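Avden sorting night moves to the long tables

September, by the Avden desk 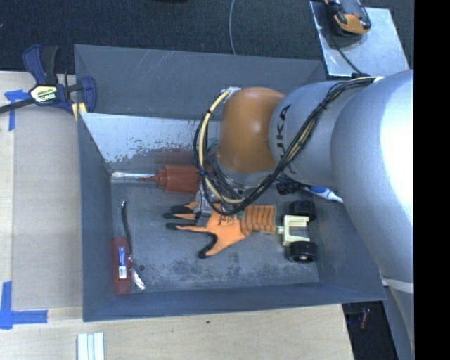

Sorting night for the Avden share shed has been moved inside for the rest of the month, organisers confirmed this morning. Rain got into the old lean-to — again — and the donated kitchen and garage bits are now going through the hall on Mirkorov Street. Doors 4 pm. Bring gloves if you have them. Grey metal bins will be used as before, scratches and all, and odd items go in together for a first look before anyone decides on a shelf. Squeeze bottles like the red one are wanted, with or without the nozzle, so long as they're rinsed out.

The shed has lent out 4,000 items since it opened and there are 98 households on the books. Another 50 are on the waiting list, mostly from the Amadi end of town. Organisers hope to clear that list once the backlog is sorted.

Not wanted: mattresses, paint, anything that leaks. Glass jars OK but lids on please. Last month a full box of honey jars turned up with no lids at all and the floor took most of a evening to get clean.

Jullano Hardware has offered shelving at cost. Colour not settled yet, grey or green. Delivery date also not settled.

Parking behind the hall is tight, use the side lane. Kids welcome if theyre with an adult. Tea provided, bring your own mug.

Anyone with a trailer to lend for the last load from the lean-to should leave a note at the hall counter before noon.

This site uses cookies to remember your settings. By continuing to browse you accept our cookie policy.

Get Avden news in your inbox. Sign up for our free newsletter.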